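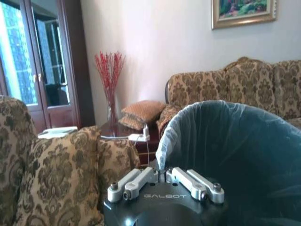 The corner in question. Red branches stay.

OK quick one tonight, I have bread in the oven and Azadeh is calling at nine. But I said I'd write up the front room and if I don't do it now it'll be October again and I'll still be saying it.

So. Getting ready for Mom's people. The Madine cousins, all of them, plus whoever they bring, and they always bring. Front room is the only one big enough. Which means the front room has to be an actual room again and not the place where mail goes to die.

Started with the bin. Always start with the bin now. Used to carry a grocery bag around with me and fill it and tie it and go find another one, and every trip to the kitchen turned into something else. Unloaded the dishwasher twice that way. Marjan Parsa (from the old building, some of you know her from the comments) told me years ago to just drag the biggest can you own into the middle of the mess and leave it there until you're done. It looks awful. Big teal thing parked right up against the good chairs. But you stop walking. I got more done before lunch than I did in the whole of last month.

Liner tip while I'm at it: fold a LOT of it over the rim. More than seems right. The cheap bags from Janedgate slide in the second you drop anything heavy and then you're fishing around in the bottom with your arm. I fold down a good wide band and give it a tug all round. Box of 200, will outlive me.

What went in: catalogs. So many catalogs. Dried up pens, a calendar from the pharmacy, the instructions for a lamp we gave away, ribbon ends, a candle that had gone flat in the sun. Warranty cards. Batteries went in a jar, not in the bin, before anybody writes in.

What did not go in, even though I held it over the bin for a while: the Ghaffari invitation box. If you've been reading since the beginning you know about the wedding and you know I can't.

Now the furniture. People ask about the furniture every time I post this room so let me get it over with. It's my aunt's set. Sofa, armchairs, matching cushions, all the same beige and brown damask. Yes all of it. Yes it's a lot of flowers. When it first came I hated it, I'll be honest, I had a gray sofa picked out and everything. My husband said give it a winter. That was a good few winters ago and I've stopped seeing the pattern as a pattern, it's just what color the room is. And it hides everything. Tea, crayon, that business with the pomegranate.

The big sofa stays against the back wall. I tried it under the window in the spring and it was wrong, the scalloped back needs a wall behind it or it looks like it's waiting for a bus.

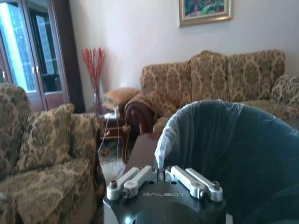

Cushions next. I took every one off, beat them on the back step, and vacuumed down the sides of the seats with the skinny attachment. Found: a hair clip, sunflower seed shells (cousins, last visit, I know who), one puzzle piece from a 1000 piece puzzle that we threw out BECAUSE it was missing a piece. I just sat down on the floor for a minute.

Then they go back standing up, one against the back of each chair. My aunt used to put them on the points like diamonds. I can't do it, they slump, and then I walk past and fix them all day long. Flat side down, leaned back, done.

The carved wood on the sofa arms I did with a barely damp cloth and then a dry one. Used to use a spray polish, the lemon one, and it built up in the grooves till it was gummy and I had to go after it with a toothbrush. Never again. If yours is already gummy, a little dish soap in warm water, wring the cloth out till you think it's dry and then wring it again. Do a small patch around the back first. Don't get it on the fabric.

Side table got the same. It's so shiny that dust shows on it by dinnertime, I've made my peace. The power strip lives on top for now. I don't love it. I had one of those cable boxes from Mutitz and the lid never closed with the plugs in, so it went back. If anyone has found one that fits a fat plug please tell me, I will buy it tonight. For the moment the cord hangs down the front and I'm pretending it's a feature.

The vase. I wasn't going to keep the red branches, they've been up since forever and I thought maybe something fresh. Went and looked at fresh. Put the fresh back. A shake outside the door and a go with the hair dryer on cool and they came up fine. Against that pale wall you need something red anyway, otherwise everything's tan on tan and guests start to look a bit ill.

Washed the vase too, rice and vinegar, swirl it round, rinse. Works on the cloudy bit at the bottom you can't get a hand into.

Still to do:
curtains (not washing them, just shaking, dont tell Mom)
extra chairs up from the basement, I need 4 at least
the rug edge that curls
find the good tea glasses
take the bin OUT before anybody rings the bell, last year I forgot and my uncle put his coat on it

That last one goes on the fridge in capitals.

A couple of you asked in the last post how much I got for the old bookcase. Nothing, I gave it away, it had 463 staple holes in the back and I wasn't about to haggle with a neighbor over it. The spot where it stood is still bare and I keep going to put things down there and there's no there. Might try the small lamp table. Might leave it, kids have already claimed it for cars.

Oven's beeping. More when the curtians are done, and I'll put up the recipe for the walnut cookies if they don't come out like last time. Azadeh Farahani if you read this before you call, bring the big tray back!!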